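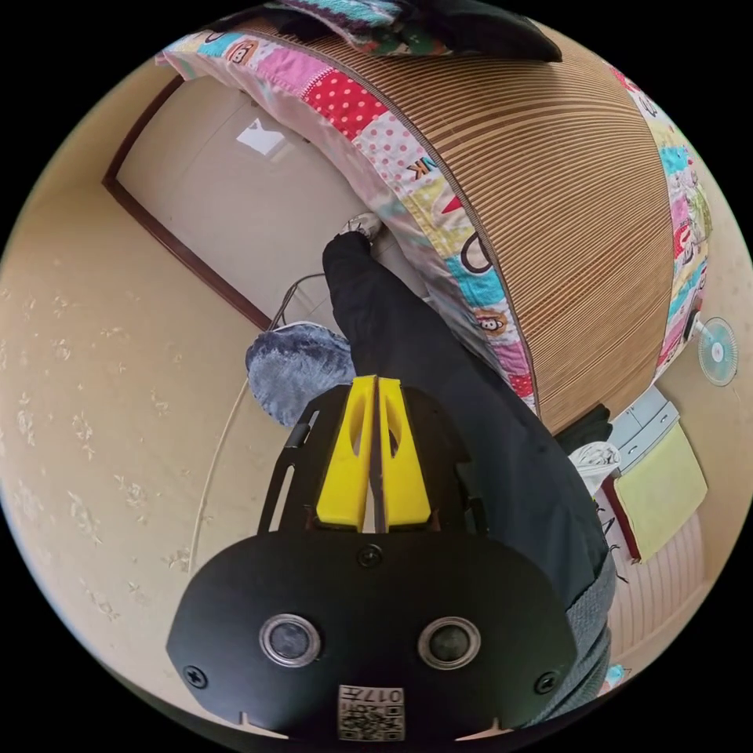
3.2 Recording cargo weight in owner-loaded trailers

The trailers in the sample were loaded by their owners and weighed as they stood. We did not ask anyone to pack for the study. Owners who agreed to take part were told only that the trailer would be weighed before departure and that they would be asked to list what was in it. In all, 61 trailers were enrolled at the Villness campground and the Bitura storage yard, and these gave 108 usable weighings. Some trailers were weighed more than once over the season, mostly those belonging to owners who kept a unit at Bitura and took it out for short trips.

Weighing was done on Emier portable pads, one under each wheel and one under the tongue jack. The ground at Villness is gravel and not level everywhere, so Conceição Torres marked a single bay there and all weighings were made in it. At Bitura the pads were set on the concrete apron by the gate. Each trailer was weighed with the tow vehicle uncoupled. The fresh water tank level was read from the panel and, where the tank could be reached, checked by hand. Panel readings were often wrong, usually on the high side, and where the two disagreed we used the hand check.

Cargo weight was taken as the measured weight of the trailer, less the empty weight on the manufacturer's sticker, less water and propane. This has a known weakness. Owners had added things that were not on the sticker, such as a second battery, a heavier mattress or an extra shelf, and these count as cargo in our figures even though they never leave the trailer. We asked about such additions and noted them, but did not try to subtract them. An owner of an older Kollár unit had replaced the whole dinette and could not say what the original had weighed.

3.3 Owner inventories

After the weighing, each owner filled in an inventory form by storage location: front pass-through, under-bed space, overhead cabinets, galley, closet, bathroom, and loose on the floor. The form asked for the item, where it was kept, whether it had been used on the last trip, and the owner's guess at its weight. The forms were coded by Joana Bettencourt and Boyang Zhong, who worked separately and then settled differences in a meeting with Aba Mahama. The final list has 1,656 entries. An entry may be a single object or a group that the owner treated as one thing, for example "pots" or "dog stuff."

Most disagreement in the coding came from light, bulky goods. Tools and canned food were easy to place. Textiles, mats, covers and bags were harder, partly because owners moved them from one spot to another during a trip, and partly because a bag was sometimes listed as an item and sometimes as the container for other items. A rolled bamboo mat and a long black fabric bag or cover (Figure 3) both belong to this group. We coded such things as soft goods whether they were lying down, standing or hanging, and recorded the location the owner gave at the time of weighing.

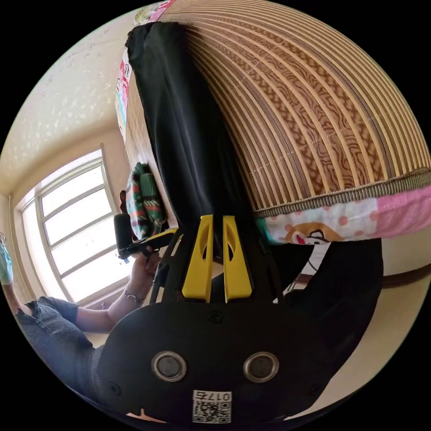
Guesses at weight for soft goods were poor in both directions. Bedding was guessed too light by most owners, and folding chairs were guessed too heavy. For this reason the guesses are not used anywhere in the totals. They are used only in Section 4.3, where we compare what owners thought they were carrying with what the pads showed.

Mean cargo weight over all weighings was 1,754 pounds. The spread was wide, and trailers with a front pass-through compartment carried more than those without one. The owners' own totals, added up from the forms, came out lower than the measured weight in nearly every case. Part of the gap is explained by the fixed additions described above. Another part comes from things that were left off the form altogether, chiefly hoses, leveling blocks and spare fluids kept in outside compartments. In May, after the first forms came back, Solange Cordier added a line for outside compartments. Forms completed before that change were kept, with the missing location marked as blank.

Items reported as not used on the last trip were found in every storage location, but most often under the bed. We return to these in Section 4.1, together with the effect of their placement on tongue weight.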